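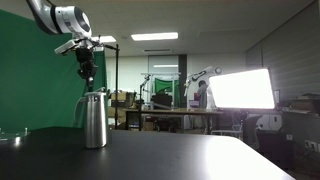

If a robot starts working at a company, what happens to the people who worked there before?

Most of the time their jobs change. The robot takes over a few tasks, usually ones that are the same every time. People keep the other tasks, and they get some new ones too. Sometimes a company needs fewer people than it did before, and that can be hard for the workers and their families.

What a job is made of

A job is made of many small tasks. Think about someone who works in a big kitchen that cooks lunch for schools. That person washes vegetables, lifts heavy pots, fills jugs, wipes tables, reads the orders and talks to the drivers. A robot might be able to do one or two of these things. It can't do all of them.

At a kitchen called Rikitz, the first robot arm got one task: moving full jugs from a table to a cart. The kitchen fills 86 jugs on a school day. Four people used to take turns carrying them, and their wrists and backs got sore.

Why picking up a jug is hard

You can pick up a jug without thinking. Your eyes find it, your hand closes, and your skin feels if it starts to slip. A robot arm has to be given all of that. It has joints that bend and turn, like your shoulder, elbow and wrist. At the end it has a gripper, which does the work of a hand.

If a gripper squeezes too softly, the jug can fall. If it squeezes too hard, it can dent the metal or break the handle. People test the same move again and again and change the settings a little each time.
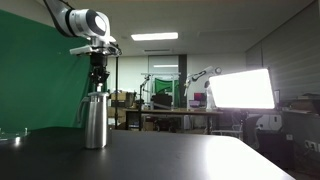 A gripper above a metal jug with a flat lid.

New work for people

Khải Đoàn carried jugs at Rikitz for seven years. Now he looks after the arm. He starts it at 6 in the morning, cleans the gripper and checks that nothing is in its way. When the arm stops, he finds out why. He had to take a class to learn this, and he says the first month was confusing.

He likes that his back doesn't hurt anymore. He misses talking with the others while they carried the jugs together. One of them now plans the menus. Another moved to a different kitchen because there was less lifting work to do.

Words to know

Automation: using machines to do tasks that people used to do.
Gripper: the part of a robot that holds things.
Joint: a place where an arm can bend or turn.

Something to try

Pick up a cup of water with one hand while wearing a thick winter glove. Do it over the sink. Then try it with your eyes closed. Which was harder?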